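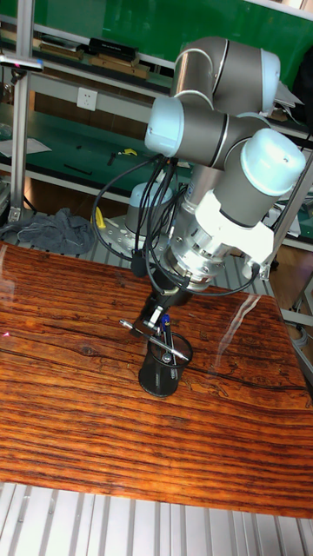 Dressing the cables on a tabletop arm so they stop fighting you

Good cable routing is the cheapest upgrade you can give a robot cell, and I love doing it! An afternoon with some hook-and-loop straps and a hex key set, and the arm suddenly feels like a different machine. These are the steps I use on our pen cell at Wultum, where the gripper drops pens into a round holder all day long.

Before you start

Finish any running program, park the arm clear of the table, and power down at the controller. Lock it out if other people share your lab. Take a few phone photos of every connector from two sides. You'll want them later, trust me.

Step 1. Free everything below the elbow

Undo the straps from the tool end upward and let the bundle hang. Leave the connectors plugged in for now. Wipe each cable with a dry cloth and feel along it with your fingers for flat spots or nicks. A nicked cable gets replaced today, even if it still works.

Step 2. Find the worst pose

Power up, put the arm in hand-guide mode and walk it slowly through the whole job: over the holder, back to the pickup spot, then the farthest wrist turn your program uses. Hold the bundle loosely with your free hand. Where it goes tight is the pose that sets your cable length.

Natanael Godoy taught me to do this with the wrist turned both ways, and he was so right. My first loop was perfect clockwise and came up short the other way.

Step 3. Set the loop

Stay in the tightest pose, power down again and strap the bundle on the fixed side of the joint first. Leave a wide, lazy loop — wider than looks tidy — and strap the other side. The wrist cable needs its own slack where it passes under the coupling and curves up to the connector. Straps should be snug enough to hold and loose enough to twist with two fingers.

Step 4. Check the coupling

While you're down there, check the tool bolts with a torque wrench, using the value in your arm's manual. Mark each head with paint pen.

Step 5. Run it slow, then run it long

Ten cycles at low speed, watching the loop and nothing else. If it brushes the table or the holder, go back to Step 3. After that, bring it up to full speed. Ours has done 3,810 cycles on the current routing, and I'm thrilled with it. I still look over the straps every 554 cycles.

269 shares | 14 comments

© Wultum workshop notes, August 2023 | Contact Oona Väisänen | Back to top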